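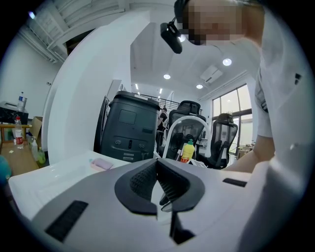

Zindelbridge Sessions: progress report to the Whitfield Arts Fund
13th November

We are past the halfway mark of the grant and it has been a really happy stretch! The first two shows are done, the third is in rehearsal, and the streaming side (the part we were most nervous about when we applied) is holding up well.

Shows so far

The August opener at Vunby Hall sold out, and we had 1810 people watching online on top of that. For a folk-pop bill with no big touring name on it, we were thrilled. The second show was quieter in the room, partly thanks to a rail strike, but the online audience stayed for the whole set, encore included, and the chat was still going well after the house lights came up.

Both bands have asked to come back. One of them, Wutska, wrote a new song during their residency week and played it on the night. It now has a studio recording, paid for out of their own pocket, and they credit the Sessions in the notes.

Streaming

We moved to a second sound mix made just for the online audience. At the opener we sent the hall mix straight out and it was heavy on drums and thin on vocals -- several viewers told us so, and they were right. The new mix costs us one extra engineer per show. We covered that by dropping the printed programs, which people were leaving on their seats anyway.

Captions are live on every song where the artist gives us lyrics ahead of time. We still need a better plan for the talking between songs, where the captions lag.

Money

Spending is on track except for hall rental, which went up by $3000 for the season after Vunby changed its weekend rates. We have moved that amount over from the travel line, where we had room because most of our artists live close by. We are not asking for more. The updated budget sheet is attached, with the moved lines marked.

Young performers

The opening slot for new acts has taken off. We planned to pick 4 acts for the season from a small open call and ended up with a pile of demos that kept us up late for a week, in the best way. Each act gets a paid 10 minute set, a sound check of their own and a clean recording to keep.

Still to do

The third show needs its lighting plan signed off by the hall, and we are waiting on a contract from the headliner's manager. Ticket sales open as soon as that is in. We would love to have someone from the Fund at the dress rehearsal -- seats are set aside, and the date will follow by email.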